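Chamado: sincronização de pedidos parada entre Clurkitz e o estoque

Aberto por: Barış Gezer
Loja: Akbulut, unidade Ulthorpe
Data: 17 de novembro de 2023
Situação: resolvido, em observação

Descrição do problema

Os pedidos feitos pelo site entram normalmente no Clurkitz, mas não baixam do estoque. A tela de integração mostra "fila em processamento" desde a abertura da loja e o contador não se mexe. Vendas de balcão baixam sem problema. O erro começou depois que importamos a planilha nova do catálogo, na linha de bandejas e organizadores de mesa.

O que já foi tentado antes de abrir o chamado: reiniciar o serviço, sair e entrar de novo com o usuário administrador, limpar o cache do navegador. Sem mudança.

Registro do atendimento

09:12 - Pedido o arquivo de log e a planilha importada. Cliente enviou os dois.

09:40 - O log repete a mesma linha a cada 19 segundos: "SKU duplicado, registro ignorado, nova tentativa". A fila não avança porque o primeiro item nunca é descartado. Os pedidos de trás ficam esperando.

10:05 - A planilha tem perto de 2.000 linhas. Filtrando por SKU, aparecem 7 códigos repetidos, todos de produtos com mais de um tamanho. Quem montou o arquivo copiou a linha do tamanho menor e trocou só a descrição. O código ficou igual.

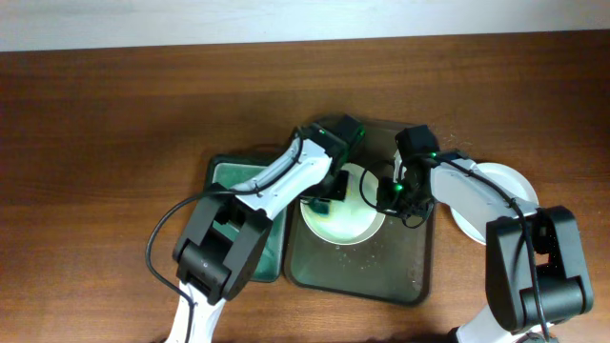

10:20 - Orientado o cliente a não apagar os produtos pelo cadastro, pois isso leva junto o histórico de vendas. O caminho é Produtos > Variações > Editar código, um por um.

11:02 - Códigos corrigidos. Fila ainda parada. O Clurkitz guarda a versão antiga do item em memória até o próximo ciclo.

11:15 - Pausada a integração, usado "Descartar item com erro" e retomada a integração. A fila andou. Eram 40 pedidos presos e todos baixaram.

11:30 - Conferência com o cliente: três produtos ficaram com saldo negativo, vendidos no balcão enquanto a fila estava travada. Ajuste manual feito pela loja.

Causa: SKU repetido na importação. O importador da versão atual aceita o arquivo sem avisar. Pedido de melhoria encaminhado à equipe do Clungate, que mantém o conector.

Pendente: confirmar se o relatório de maio também foi afetado. O cliente acha que uma importação parecida foi feita naquele mês.

Isto foi útil? 19 pessoas marcaram que sim
Compartilhamentos: 7

Comentários

renata_m: Mesmo problema aqui. No meu caso o botão de descartar só apareceu com a integração pausada.

Otávio: Dá para achar os repetidos na planilha com CONT.SE antes de importar.

lojadabeth: E quando o código repetido é de um produto inativo? Trava também?

Barış Gezer: Trava sim, tivemos um assim.

Chamados relacionados

Saldo negativo após venda simultânea
Importação de catálogo: colunas obrigatórias
Conector Clungate não inicia depois da atualização
Como exportar o log de integração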